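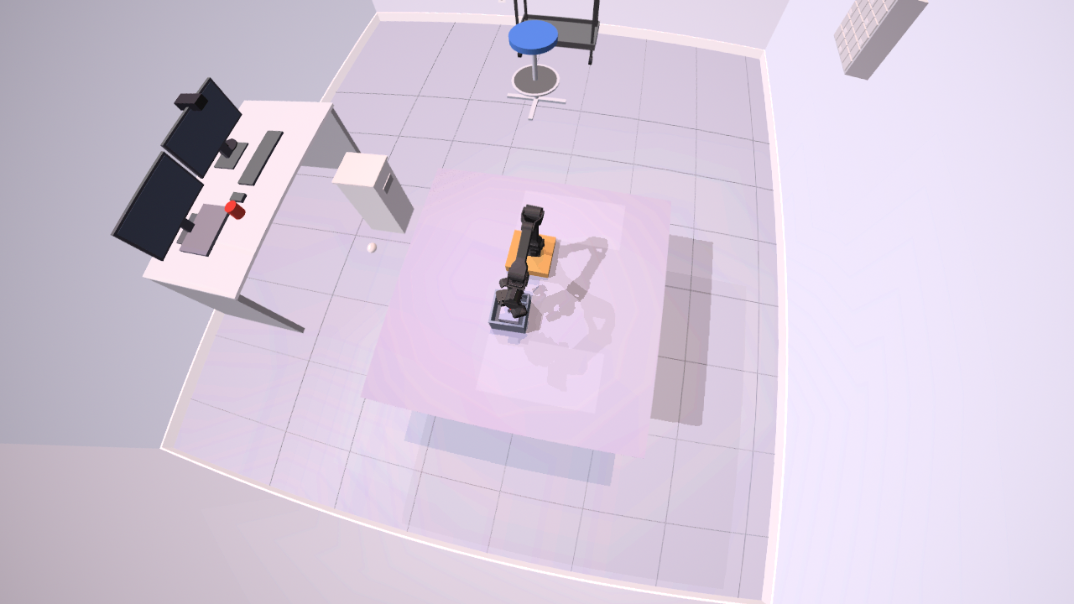

Fragkou would have liked the schedule for retraining to come before the schedule for the machine. In a comment left under the company's first notice, Prodromos Fragkou wrote that people on the small-parts line had learned about the robot arm from a floor plan, and that a floor plan does not tell anyone what their job will be in the spring. The company has now answered that point in writing.

Skoltton, which assembles control units at its plant in Skelholm, confirmed this week that the handling of small components will move to a fixed robot arm. The work has so far been done by hand on two shifts. Under the plan, the arm will reach into an open box and pick up one part at a time. Planning has been carried out in simulation, with the arm mounted on a table in a model room beside an ordinary office desk.

The plant employs 97 people. According to the company, no position will be cut as a result of the change, and pay grades will stay as they are for those who move to other duties. Three employees on each shift will be trained to supervise the arm, load parts and clear stoppages. The remaining members of the line will be offered places in final inspection or in packing, with a preference form to be returned to the shift office.

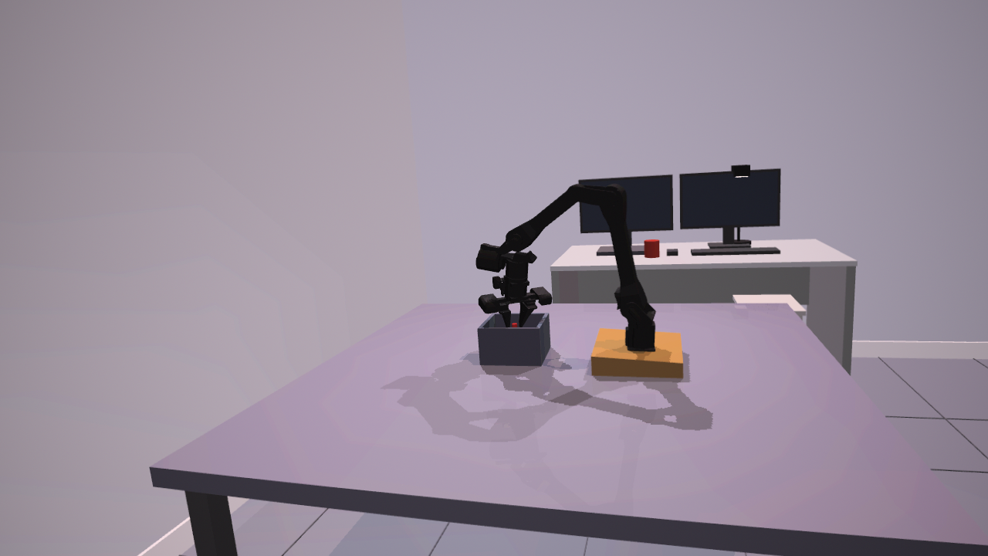 Supervision will be treated as skilled work and will carry its own job description, which was one of the requests made by employees during the consultation. The draft states that the person supervising may stop the arm at any time without asking a manager first, and that a stoppage will not be counted against the shift. It also states that nobody will be assigned to the arm alone until the full course has been completed.

The course has been prepared by Petridis, the training provider already used by the plant for electrical safety. It begins in the simulated room, where employees will practice setting the position of the gripper and recovering from a missed grip, and continues on the floor under an instructor. Employees will be paid their usual rate for all training hours. Anyone who does not pass may take the course again or return to manual work, and the company has agreed that this choice will not be recorded in the personnel file.

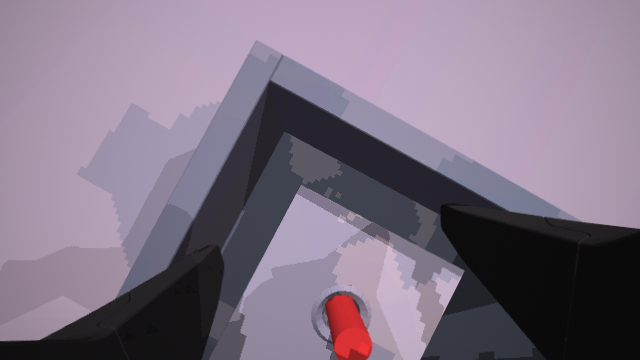
Page last changed: Saturday, 2:40 p.m. (training section revised)

The change will be made in stages. In the first, the arm will handle nearly 500 parts a day, and manual assembly will continue next to it. The second stage depends on a review by plant management and employee representatives, who will look at stoppages, strain injuries and the number of requests for transfer. If the two sides do not agree, the first stage will be extended.

Some questions remain open. The company has not yet decided whether the night shift will run the arm with one supervisor or two. Employee representatives have asked for two. They have also asked that data gathered by Surnis, the software used to schedule the line, not be used to compare individual employees. A written reply on both matters is expected in April.

Preference forms are available from the shift office and may be changed until training begins. Questions about grades and hours should be sent to the personnel department.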